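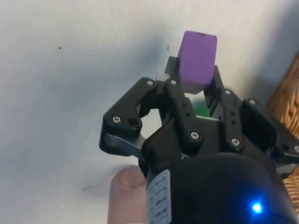
Thursday, 4:10 pm

Newsletter subject line test is in, and it's a good one! Brisa sent version A (the usual "May update from Jomadero") to half the list and version B (the question Marisol pulled straight from a reader's email) to the other half. A got 52 clicks, B got 149. Same body text, same send time.

Also cut the intro to 20 words – reads so much better, and the Barrera story now shows up without scrolling on my phone.

Still to check: replies. B got a few long ones and I want to go through them properly before we plan the next issue. There might be a whole article in there.

Brisa – can you rerun it on the Fement list next week? Leave the first 30 subscribers out, they're all staff.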